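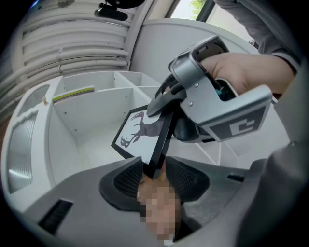
Re: Casden wall hooks, worth it?

> Switched the whole hallway over to the Casden adhesive hooks in August. No holes, no dust, and the pack says they hold anything up to a small mirror. Why is anyone still drilling?

Because I've had two of them let go on painted plaster, that's why. "Anything up to a small mirror" is a weight printed by the people selling the hook. It says nothing about your paint. Mine was 29 years old in places and came away with the strip still stuck to it.

I'll give them this, a little black frame with a deer print in it is a fair job for a sticky hook. A mirror over a shoe rack, I doubt it. And the Restent ones that cost 3 times as much look like the same foam to me.

Did you wipe the wall down first? Did you wait overnight before loading them? The leaflet wants both and I don't know anyone who does either.

Tell me how they look after a winter with the heat on. Until then I'm keeping the drill.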